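Drarkari Path 2
Local planning and path following software for outdoor ground robots

Home > Software > Navigation > Drarkari Path 2

Overview

Drarkari Path 2 is a software package for ground robots which drive outside on paved or hard ground. It takes the camera picture and the wheel odometry, finds the part of the ground where the robot can drive, and gives velocity commands to your base controller. It does not need a map made in advance and it does not need satellite positioning, although it can use both when you have them.

The package was written first for our own inspection customers, who drive long and quite boring routes: service roads, sea walls, fence lines, the edges of airfields. On these routes the difficult thing is usually the length. A small heading error that is harmless in a car park becomes a wheel in the ditch after two minutes. For this reason most of our work went into steady following of long edges and lines, and into behaving correctly when the edge disappears.

Path 2 is sold as a licence per robot. It runs on the robot's own computer and sends nothing outside unless you switch on the log upload.

What is in the package

Ground segmentation. A neural network separates drivable surface, soft shoulder, vegetation, water, barrier and unknown. The class "soft shoulder" is new in version 2. In the old version, compacted earth was often taken as road, and Nadine Rizk, who is responsible for perception, has prepared the training set again from the beginning for this one class.

Line and edge tracker. Painted lines, kerbs and the border between asphalt and earth are tracked as curves on the ground plane. You choose which one the robot should follow and at what distance. If the chosen line is lost, the tracker continues with the next best edge and reports the change to your mission software.

Local planner. The planner makes a set of short candidate paths, gives each one a cost, and chooses the cheapest. The costs are in one text file with comments. You can change them while the robot is running, but please do this with the speed limit turned on.

Person and obstacle layer. People, vehicles and unknown objects are kept in a separate layer with their own safety distances. This layer can only make the robot slower or stop it. It can never make it go faster or cross a line you have marked as forbidden.

Andley viewer. A desktop tool for looking at recorded runs. It shows the camera picture, the classes, the candidate paths and the cost of each path at the same moment, so you can see why the planner chose what it chose. Andley is included with every licence and may be installed on as many office computers as you like.

How it works with your robot

Path 2 has three connections: camera in, odometry in, velocity out. If your base already accepts forward speed and turning rate, the integration is normally short. Wheeled, tracked and legged bases are all supported, and for legged bases there is an extra filter which removes the body movement from the camera pose. You should measure the height and the tilt of the camera carefully before the first drive. The calibration assistant will correct small mistakes but not large ones, and a wrong tilt is the most common reason for calls to our support desk.

It is not a problem if part of the robot is in view of the camera. You draw a mask over it once in Andley, and the segmentation leaves these pixels out. Please draw the mask a little bigger than the part, especially if the part is close to the lens and out of focus.

Choosing a line to follow

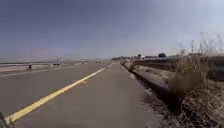 The line tracker keeps a list of all candidates it has found and gives each a confidence between 0 and 1. A wide painted line close to the robot is easy, and most trackers on the market can do this. The far end of the line and the weaker markings need more care. On a coastal route like this one, the solid yellow line is an excellent candidate all the way to the horizon, while the white line over on the left and the pale marking beside the shoulder are faint, and the second one fades out with the distance. With the default settings the robot follows the yellow line at a fixed offset and keeps to the lane on its right. The asphalt and earth border on that side is held as the reserve candidate, with a wider margin where dry grass leans over the shoulder. The person on the far left goes into the obstacle layer already at long range, but with no effect on speed until the distance set by you is reached. Water has the highest cost of all classes, and this cost cannot be lowered in the settings file.

If you prefer to follow the right edge and only use the painted line as a limit, set follow_target to "edge_right" and line_role to "limit". This is better for narrow robots which must leave space for bicycles.

Known limits

We would like customers to read this part before they order.

Path 2 is not made for driving in public traffic. It does not read signs or traffic lights.

Low sun directly in the camera reduces the tracking distance strongly. The planner notices this and slows down, so a mission in the evening may take longer than the same mission at noon.

Very small objects on the ground, such as stones and litter, are not reported as obstacles if they are below the height you have set. Choose this height for your wheels or your feet, not for the body.

Snow is not supported in this version. Wet asphalt with strong reflections is supported but needs the polarising option of the camera driver.

Technical data

Operating system: Linux, 64 bit
Camera input: one colour camera, global shutter recommended
Optional inputs: second camera, lidar, satellite position, inertial sensor
Output: forward speed and turning rate, or a short path for your own controller
Maximum length of one route file: 2000 waypoints
Number of surface and object classes: 13
Settings profiles stored on the robot: 7
Simultaneous cameras: 2
Interfaces: C++ and Python, plus a message bridge for common robot middleware
Languages of the Andley viewer: English, French, Arabic

Changes from version 1

The planner and the obstacle layer are now separate processes. If one of them stops, the robot stops also — in version 1 there was one case where it continued for a short time with the last command.

The settings file has a new format. A converter is included. It keeps your comments, but please check the safety distances by eye after the conversion, as the units have changed from centimetres to metres.

Recorded runs from version 1 can be opened in Andley. They will not show the soft shoulder class, of course, unless you let the viewer calculate the segmentation again.

The old joystick tool was removed. Customers who still use it can write to us and we will send the last working build.

Licence and support

One licence is valid for one robot and has no end date. It includes updates and e-mail support for the first year. After this you can continue with the version you have, or buy the update service for another year. Universities receive the same software under the teaching licence, which does not allow commercial missions.

For hardware we work together with Nseir, who can deliver a camera and computer unit already calibrated and with Path 2 installed. If you have the Trulavus fleet manager, the connector is free of charge and you find it in the download area under "Bridges".

Training is given remotely or at our office by Munther Issa. It takes one day and uses recordings from your own route when you can send them before. We recommend to send at least one run in bad weather — these are the recordings from which people learn the most.

Frequently asked by customers

Can I use my own segmentation network?
Yes. The network must give the same list of classes, or you supply a table which translates your classes to ours. Noura Issa has written a short guide for this, which is in the documentation folder.

What does the robot do when there is no line and no edge?
On a large open surface it holds its last heading for a distance that you set, at reduced speed. If it finds nothing in this distance, it stops and sends a message. It will not search by turning around.

Can two robots share one licence if only one is driving?
No, but there is a reserve licence at a lower price for a spare robot.

Does the software need a graphics card?
A small embedded one is enough for one camera. For two cameras at full rate please ask us first, and tell us which computer you have.

Ordering

Please write to the sales desk with the type of your robot, the camera you want to use and a few words on the route. Keisha Achterberg answers enquiries from resellers and universities, Carla Boutros all others. A trial version with full functions and a limit on speed can be downloaded after registration.

Related products
Drarkari Path Simulator
Drarkari Camera Calibration Board
Andley Viewer, stand-alone
Connector for Trulavus

Page last changed 9/25/19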